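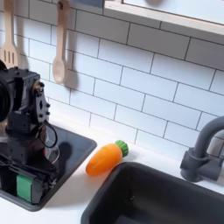 Skarum Family Center | Play and Toy Library Team

Play kitchen is back in the big room, and it wants your little cooks

After a long stretch of Wednesday mornings with only the train table and the dress-up rail to fight over, we are so happy to say that the play kitchen is set up and open again in the big room at Skarum. Plenty of you have been asking (some of you every single week, and we love you for it), and a few of the children had taken to cooking soup in the doll bath, so it was high time.

The kitchen came to us by way of the Fotari Street toy swap in October, where a family was kind enough to let it go for much less than they could have asked. The rest of the money came out of the bake sale, which brought in 761 dollars, our best yet, and we still have people talking about the lemon bars. The kitchen took a good part of that, and the remainder went on bits and pieces to cook with, a new rug for underneath and a box of screws that fit.

It's a lovely thing, with a white countertop and a double sink in dark gray, one basin larger and deeper than the other, and a tall curved faucet behind. The carrot has already become everybody's favorite, a fat orange one with a ribbed green top, and if you have a toddler at home who has been talking about "my carrot" since last week, well, now you know which one. It lives in the kitchen, though, so please have a quick look in the stroller basket before you head home. The old carrot went missing that way, along with most of a wooden pizza.

Putting everything together took our team three evenings, which was two more than we had promised ourselves. The instructions that came with it were for a different model, and we got as far as hanging a door before anyone noticed it was on the wrong side. Haddadin Hardware on the corner very kindly opened the back counter after closing and found us the hinges we needed, and wouldn't take a penny for them. Please do stop in and say thank you if you're passing by.

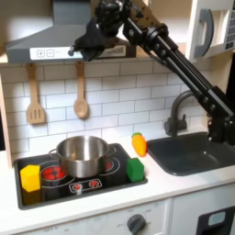
We talked for a good while about where the kitchen should stand. The first idea was under the window, where the light is nicest, but that would have put it right in the path of the double doors and all the coats coming in. It has ended up against the long wall beside the book corner, with enough room for three or four children to cook side by side and for a grown-up to sit down close by with a cup of coffee. We had also wondered about leaving off the upper part with the hood so the smaller ones wouldn't stretch for it, and we're so glad we kept it. The wooden spoon and the slotted spatula hang underneath, over the tiles, and there is something about taking a spoon down from its place that makes a child stand up very straight and get to work. Do remind them to hang it up again afterward! Ours are getting quite good at it.

There's a microwave with a big curved handle as well, and a cooktop with a raised rim to keep dinner more or less where it belongs.

A few small house rules, and we'll keep them short. Pretend food only, please, because we spent most of one morning last spring getting real banana out of the old oven. Water stays in the bathroom and at the water table. Shoes off on the new rug, for big people too. And if something comes loose or goes wobbly, bring it to the desk and we'll see to it with the good screwdriver, which has finally been found.

We're also putting together a proper pantry and would be grateful for anything you've outgrown at home. The toy library catalog now stands at 722 items, and of those only a handful have anything to do with food, so there's plenty of room on the shelf. Toy vegetables, cups and plates without chips, small pots with lids, clean dish towels and aprons in children's sizes would all be used and used again. Anything with batteries we'd rather pass up this time, as our ears are only just recovering from the singing teapot. 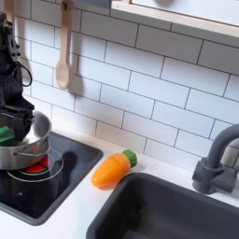 Pots are what we could do with most of all. A little stainless-steel saucepan like ours is just right, nice and shiny and small enough for a two-year-old to carry across the room with both hands, and there are never enough of them once the soup gets going. The children like to set theirs down on the red burner, and waiting for a turn at it has led to some very serious conversations. With a second or third pan to stir, we think peace could be restored by snack time.

Donations can be left in the blue bin inside the front door whenever the building is open, or handed to any of us at a session. The families over at the Adent playgroup have offered to sort and wash everything with us, and we'll do that together after the morning group, with sandwiches for whoever stays on.

Open play runs on Wednesday from 9:30 until noon, and it's free for member families. We have 122 families signed up at the moment and would be delighted to have more, so bring a neighbor or a cousin along. New members can fill in the form at the desk. Soup will be served all morning, and you'll be expected to eat several bowls of it.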